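¿Para cuándo un robot que cosa botones y doble la ropa?
Foro Taller y Casa > Automatización > 6 respuestas 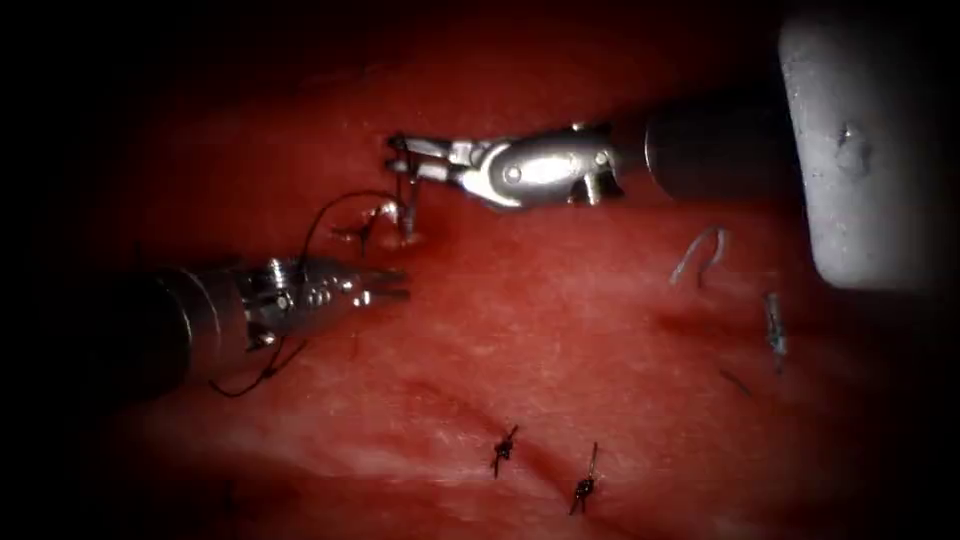 Mensaje 1 – mircea_mocanu
Si dos brazos pueden llevar una aguja curva por un tejido y dejar nudos así, no entiendo que en mi taller de arreglos sigamos cosiendo botones a mano. Me han ofrecido un equipo Flolley por 3.629 euros y dicen que dobla camisas. ¿Alguien lo tiene?

Mensaje 2 – Ranent
Eso es cirugía. Normalmente hay una persona en la consola moviendo las pinzas. No compares.

Mensaje 3 – birsen_k
Tuve el Flolley dos meses en la lavandería. Camisas planchadas y bien puestas, sí. Si le llega una manga del revés, se para y avisa. Lo devolví.

Mensaje 4 – mircea_mocanu
Ranent, de acuerdo, pero la mecánica ya existe. Pinza fina, muñeca articulada, hilo. Lo que falta es que lo haga sola.

Mensaje 5 – Ranent
Falta justo lo difícil. El hilo se enreda y cada tela cede distinto. En la foto ya hay un lío de hilo junto a la aguja, y ahí alguien tiene que decidir por dónde tirar. Además, con lo que vale un aparato de esos coses botones toda la vida.

Mensaje 6 – ellwood
No estoy de acuerdo del todo. En la fábrica tenemos una Flunico que pega bolsillos, unos 870 por turno, y solo hay que cargarla. Para una tarea fija funciona. Para una casa, con calcetines, toallas y lo que caiga, todavía no.

Mensaje 7 – birsen_k
Lo mismo vi yo. Mircea, si haces siempre la misma prenda, pide una prueba en tu local. Lleva tu propia ropa – la que traen ellos está elegida.

Mensaje 8 – mircea_mocanu
Vienen el martes. Les daré abrigos con forro y ya contaré.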